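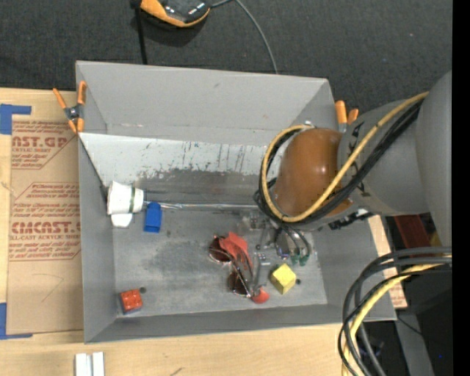

Grey open bin with orange clamps, on a wooden tabletop.

Several readers have written to ask for the promised note on household papers, and in particular on what may safely be thrown away. The position set out in my post of last May stands, with the changes given below. It applies to an ordinary household in private rented or owned accommodation. Persons running a business from home should take advice from someone qualified to give it, and should not rely on this page.

The present review was prompted by the move from the house in Jostden, where papers had been kept in the cupboard under the stairs for 17 years. No rule had been applied to them during that time. Letters from the bank lay beside school reports, guarantees for appliances long gone, and a large number of envelopes which proved to contain only other envelopes. It was agreed within the household that nothing would be moved to the new address until it had been read. In practice this was relaxed after the second evening, and whole bundles of electricity bills were let go on the strength of the top sheet.

Papers are now placed in one of four classes. The first is permanent: certificates of birth and marriage, deeds, wills, qualifications, and anything bearing an original signature which could not easily be had again. The second is kept for a fixed term, and covers tax, wages, rent and insurance. The third is kept while the thing it concerns is still in the house. The fourth is everything else, and it is by a long way the largest.

Some difficulty was met with the third class. A booklet for a washing machine should leave when the machine leaves, but the two events are seldom connected in the mind of the person carrying the machine down the path. Fouzia Memon, who was kind enough to read the earlier post, suggested writing the month of purchase on the cover of each booklet and keeping all of them in the kitchen. This has been adopted. The kitchen drawer is too shallow for the cooker manual, which stands on its side on the shelf with the cookery books.

Personal letters are outside the scheme altogether. I had at first intended to include them, and drafted a rule under which correspondence would be looked at again every five years. Shagufta Tarar objected to this in strong terms, and I have come to accept her view. The letters from my aunt at Wusumness run to 400 sheets, many written on both sides and then across the margin, and a good part of them concerns the price of coal and the conduct of her neighbours. They have been put in order by year where a year is given. Where it is not, they have been placed after the letter they seem to answer. Some of these placings are certainly wrong.

On the matter of boxes, the following may be of use. Lever arch files were tried and given up, as the rings do not close properly once the file is full and the lower sheets tear. Plain lidded boxes of card, laid flat, have served better. The ones in use here were bought from Gruderis in a pack of 12, and two remain unused. Each has a slip on the short end giving the class and the first and last year. Pencil is used for the slips. Metal clips and rubber bands should be taken off before anything is put away for a long period. A rubber band removed from the 1980s insurance papers had hardened and stuck to the sheet beneath, taking the policy number with it.

Readers have asked about scanning. A copy on a computer is sufficient for most of the second class, though the body asking for the paper should be consulted before the original is destroyed. I have scanned the wage slips and the tenancy papers. I have not scanned the letters, and have no present plans to do so. The work is slow, and I would want to read each one as it passed, at which point the evening is gone.

Papers showing a name and account number should be shredded. Our own shredder takes five sheets at a time and must then be left to cool. For larger amounts, Dumisani Visser recommends soaking the sheets overnight in a bucket and breaking them up by hand, and reports that the pulp may be added to garden compost in small amounts. I have not tried this and cannot comment on it.

The photographs remain to be dealt with. They are in two suitcases in the back bedroom, mostly without names on the reverse, and my cousins have been asked to come and look through them before the end of the summer. A separate note will be posted once that has been done. Comments on the four classes are welcome in the meantime, particularly from anyone who has found a sensible home for old passports.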